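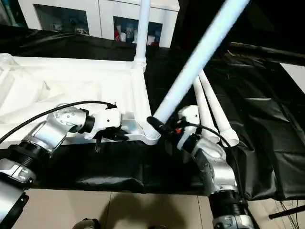
What was wrong with the Furcombe gauge?

It read 16 millimeters high, and had done so since March.

Shamim Khokhar found the error on her second visit. The gauge board was bolted to the downstream pier of the bridge, and the brass benchmark it referred to was set in the parapet above. She leveled from one to the other, closed the loop, and got 16. She moved the instrument and ran it again. It came to 16 again.

The logbook was kept in the toll hut. Each entry gave the time, the stage and a set of initials. Under July 4, 2026 a keeper had written 55 centimeters, falling, and then, in smaller letters, "bridge is lower."

She asked the keeper at Jarville what that meant. He had worked both stations for 20 years.

"The pier goes down," he said. "The board goes with it. So the river reads high."

"Did you report it?"

"I wrote it in the book."

She returned to the hut and entered the correction in ink. Then she turned back through the pages to see where the readings began to drift. The same small handwriting appeared five times before March, always at low water, always the same three words.

She packed the level in its case and walked to the Jarville side along the bank.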